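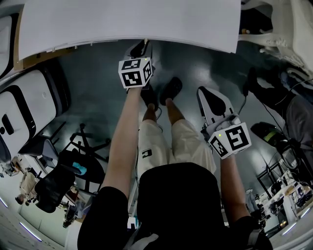
The floor was the biggest job in the Filuva workroom, and it is the part visitors ask about first. The old surface was bare concrete with paint over it in places, and every chair that rolled across it left a mark. The new one is a dark teal gray with a gloss to it, and it looks best with light things against it, like the tall white cabinets in the corner. The black mesh chair and the black metal stand lying on the floor are harder to pick out at a glance, which we hadn't thought about when we chose the color.

Filuva workroom, ground floor
Posted February 17, 2023
Text by Baiba Ozoliņš

This page covers the room after the refit. It is the long room at the back of the building, the one with the loading door. We moved out in May and worked from the upstairs office while the floor was done, then came back in stages. The notes are arranged by subject so people planning something similar can find what they need.

The floor

Two-part coating from Grorner, put down over ground concrete. The color on the tin is darker than the color on the card, so ask for a sample on a board if you can get one.

We were told 5 days before moving furniture back and we waited the full time. Foot traffic was fine sooner than that. The heavy pieces came in on blankets.

Gloss was an argument. Half of us wanted matte. The gloss wipes down faster, but it shows dust in the afternoon, and it needs a dry mop more often than the old floor ever got one.

White surfaces

The white work surfaces were picked to keep the room bright, as there are windows on one side only. Some have a brown wood edge and some do not. We left the edges alone instead of painting them to match. Paint on an edge chips as soon as someone leans on it with a belt buckle.

Marker comes off with alcohol if you get to it the same day. Coffee comes off with anything. Blue masking tape left on over a weekend takes some scrubbing.

Tall storage

Bought used from Sorrentino, which was clearing out a showroom. Delivery was 60 dollars and they carried everything in, including over the step.

Everything is white because that was what they had. The walls behind are Wollo eggshell in a warmer white, and the difference bothers me more than it bothers anyone else. Labels go on the inside of the doors. We tried them on the outside first and the room started to look like a stockroom.

Chairs

Mesh backs, black, on casters. The mesh is cooler in summer than the padded chairs we had before, and crumbs fall through it. Hard casters will scratch a coated floor, so we swapped in soft ones before anything rolled on it. A set for one chair comes in a small box and takes a few minutes to fit. Pull the old ones straight out. If one sticks, turn the chair over and use a flat bar with a rag under it.

There is still no agreed place for the chairs at night. They end up wherever the last person was sitting.

Stands and loose equipment

Anything with splayed legs takes up more floor than you expect, and the feet catch on chair casters. The plan is a rail on the back wall with hooks deep enough to hold a stand by its center post. The rail is here. The hooks were the wrong size and went back.

Until then, stands go down flat along the side when they aren't in use -- flat is better than half folded and leaning on something.

Cables

Power comes from the wall side. We did not cut channels in the floor and I am glad of it, because the furniture has moved twice already. Longer runs go up and over where possible. Where they have to cross the floor they get a rubber cover, which slides a little on the gloss and needs tape at both ends.

Light

The old tubes hummed. The new ones are flat panels at 40 watts each, and the switch by the loading door now controls the back row separately. They do reflect in the floor. If you sit facing the windows it isn't a problem, but facing the other way you notice it late in the day.

What it cost

The coating and the grinding were the largest part. The used storage, delivery included, and the paint together came to just under 800 dollars. The work surfaces were ours already and only needed cleaning and new feet on the short side, where the slab drops toward the drain.

Still to do

Hooks for the rail.
Door stop at the loading door.
Second coat of Wollo on the window wall, where the old green shows through in strong sun.
A mat outside the side entrance -- grit is what wears a floor like this one, and most of it comes in on shoes.

Questions about the coating can go to me at the front desk. I kept the leftover half tin and the Grorner instruction sheet, and both are on the bottom shelf in the upstairs office.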